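We use cookies to improve your visit. Accept / Manage settings

Reading time: 2 minutes

Brovura Household and Grounds Automation Working Group
Minutes of the December meeting

The meeting opened at 2:00 p.m. The minutes of the previous meeting were approved without change.

1. Indoor chores
The group received the written report on the Fuver kitchen trial. Of 69 attempts at clearing a table, 28 were completed without help from a person. Most failures involved thin or stacked items. Members agreed that the result does not yet support daily use in a home. The trial will continue with the same set of dishes so that the figures can be compared.

2. Shop-floor chores
Baert reported that its shelf-restocking unit has now handled 1,000 boxes. Sealed cartons of one size gave little trouble; soft bags were still passed to staff. It was noted that the time spent by staff on these handovers had not been recorded. Baert was asked to include it in the next report.

3. Outdoor chores
Tuvar presented its proposal for path upkeep - raking, clearing stones and cutting back growth. Members questioned whether a machine that manages a paved yard could tell a path from its verge on open ground, where pale gravel runs into dry grass and the edges are broken. Tuvar stated that edge finding remains its weakest function. The group agreed that stone clearing should be tested first and that cutting should wait.

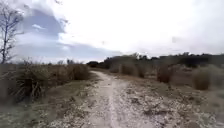 4. Budget
Funding for five further test sessions was approved. A request for a second indoor unit was deferred.

5. Actions
Fuver to send its failure notes by task.
Baert to report staff handover time.
Tuvar to submit a test plan for stone clearing, with a person present at all times.

The meeting closed at 3:40 p.m.

Related items
Guidance on reporting assisted attempts
Fuver kitchen trial: terms of reference
Minutes of the November meeting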